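私たちネティラード（Netirard）は、手織りと手染めの布をつくる小さな会社です。テーブルクロス、ランチョンマット、カーテン、それからときどき、頼まれれば舞台の幕まで。布と名のつくものなら、たいていのことは喜んで引き受けています。

# ネティラードについて

## はじまり

工房があるのは、ヒルタスソープ（Hiltusthorpe）という坂の多い町のはずれです。もとは製粉所だった建物で、天井がとにかく高い！　織機を入れるには願ってもない場所でした。床はところどころ傾いていて、いまでも糸巻きを落とすと必ず北側の壁まで転がっていきます。

最初の織機は中古の一台きりでした。前の持ち主が残していった踏み木は左右で長さが違い、直そうかと何度も話し合ったのですが、慣れてしまうとそのほうが踏みやすく、結局そのままになっています。現在は大小合わせて6台。それぞれに癖があって、同じ糸を同じ密度でかけても、仕上がりの表情がほんの少しずつ違います。お客さまのなかには「窓際の織機で」と指定してくださる方もいて、そういうご注文が入ると工房じゅうがちょっと浮き立ちます。

## 糸のこと

使う糸は麻と綿が中心で、冬には羊毛も扱います。麻は織る前に一晩、湿らせた布に包んで休ませます。乾いたままだと切れやすく、とくに暖房を入れる季節は気が抜けません。11月になると工房のあちこちに水を張ったたらいが並び、足元に気をつけながら歩くことになります。

綿は太さの違うものを組み合わせるのが好きです。細い経糸に、少し太めでふっくらした緯糸を入れると、洗うたびに布の目が落ち着いて、半年ほどで手にしっくりなじんできます。新品のときがいちばんきれい、という布もすてきですが、うちの布はどちらかというと、使い込んだころの姿を思い浮かべて設計しています。だから展示会では、必ず何年も使った見本を新品の隣に並べます。これが本当によく触っていただけるんです。

## 色をつくる

染めは、工房の裏手にある別棟で行っています。私たちはここをプレレック（Plereck）と呼んでいて、布の名前にもそのまま使っています。「プレレックの布」と書いてあったら、糸からではなく、織り上がった布を丸ごと染めたものだと思ってください。

いちばん手がかかるのは、青と緑のあいだの色です。青に寄せすぎると冷たく、緑に寄せすぎると少し野暮ったい。朝の光で見てちょうどよかったものが、夕方の電灯の下ではまるで別の色に見えることもあります。ですから色を決めるときは、午前9時、正午、それから暗くなってからの三度、同じ布を同じ机に広げて確かめます。暗めの青緑は、そうやって何度もやり直してようやく定番にできた色で、いまでは食卓用のクロスとして長くお選びいただいています。白いお皿はもちろん、銀色の道具や明るい青の小物を置いてもよく映えます。

色見本帳は30色。以前はもっと多かったのですが、思い切って絞りました。数を減らしたおかげで一色ずつの染め直しに時間をかけられるようになり、追加のご注文にも前の色とそろえてお応えしやすくなりました。見本帳はご希望の方にお貸し出ししています。ぜひご自宅の、布を使う部屋の光で見てください！ 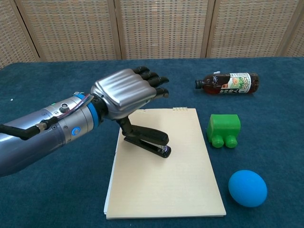
食卓に敷くなら濃い色は重たくなりませんか、と展示会で尋ねられたことがあります。買って帰った方から後日届いた葉書には、最初の一週間は部屋が暗くなった気がしたけれど、パンくずを払うのが楽しくなって、いまは明るい色のほうをしまい込んでいる、と書かれていました。この葉書は、染め場の戸の内側にずっと貼ってあります。

## 大きな布、小さな布

長さ2595ミリというのが、うちでいちばん問い合わせの多い寸法です。半端な数字に見えますよね。もともとは地元の集会所にある長机に合わせて織ったもので、両端に垂れる分まで含めてこの長さになりました。その後、同じような長机をお持ちの方から次々にお声がかかり、いつのまにか既製の寸法の仲間入りをしました。

反対に、いちばん小さいのはコスター（Koster）という敷布です。湯のみと小皿がひとつ載るくらいの大きさで、大きな布を裁ったあとの端を使っています。端布ですから、色も柄もそのときどき。入荷の予告はせず、できた分だけ店先の籠に入れておきます。端を縫うときは機械を使わず、一枚ずつ手でかがります。これまでにつくったコスターは600枚を超えました。二枚並べると縫い目の詰まり具合が微妙に違っていて、誰の手かすぐにわかるのもおもしろいところです。

舞台の幕のご依頼は、たまにしかありません。でも、これがもう大変で、楽しい。織り幅には限りがあるので何枚も接ぎ合わせるのですが、接ぎ目が照明でどう見えるかは吊ってみないとわかりません。製粉所の高い梁が、こういうときに本領を発揮します。滑車で布を引き上げて、みんなで床に座って見上げる時間は、仕事のなかでもとびきり好きなひとときです。

## お直しについて

うちの布でしたら、いつお求めのものでもお直しを承ります。穴、ほつれ、色あせ、焦げ跡。焦げ跡は完全には消せませんが、同じ太さの糸で織り目を拾いながらふさいでいくと、近くで見ないとわからないくらいにはなります。あえて違う色の糸で目立たせてほしい、というご希望も大歓迎です。

染め直しは、もとの色より濃い色に限らせてください。淡い色に戻すことはできません。また、しみのある部分は染まり方が変わることがありますので、お預かりするときに一緒に確認しています。油じみは見つけにくいので、心当たりのある場所に糸で小さな印をつけておいていただけると、とても助かります。

## ふだんのお手入れ

麻も綿も、ご家庭で洗えます。最初の数回は色が出ますので、白いものとは分けてください。脱水は短めに、ぬれているうちに四隅を引いて形を整え、風の通る日陰に干します。アイロンは少し湿り気が残っているころが当てどきです。乾ききってしまったら霧吹きをたっぷりと。しわのまま使っていただいても、もちろんかまいません。工房の昼ごはんの机は、いつもしわだらけです。

## 工房を訪ねてくださる方へ

見学は予約なしでどうぞ。午前10時から午後4時まで開けています。織機の音が大きいので、入り口で声をかけても聞こえないことがあります。そのときは、扉の横に下がっている真鍮の鈴を遠慮なく鳴らしてください。染め場は床がぬれていますから、滑りにくい靴でお越しください。染料がはねることもあるので、お気に入りの白い服は別の日に。

織ってみたい方には、窓際の織機で少しだけ緯糸を入れていただけます。打ち込みの強さは本当に人それぞれで、力いっぱいの方もいれば、そっと寄せるだけの方もいます。織った部分は切り取ってお持ち帰りいただけますが、端がほどけやすいので、かがり終わるまでお茶を飲んでお待ちください。

坂を上ってくる途中に分かれ道があります。左です。右へ行くと、羊のいる牧場に出ます。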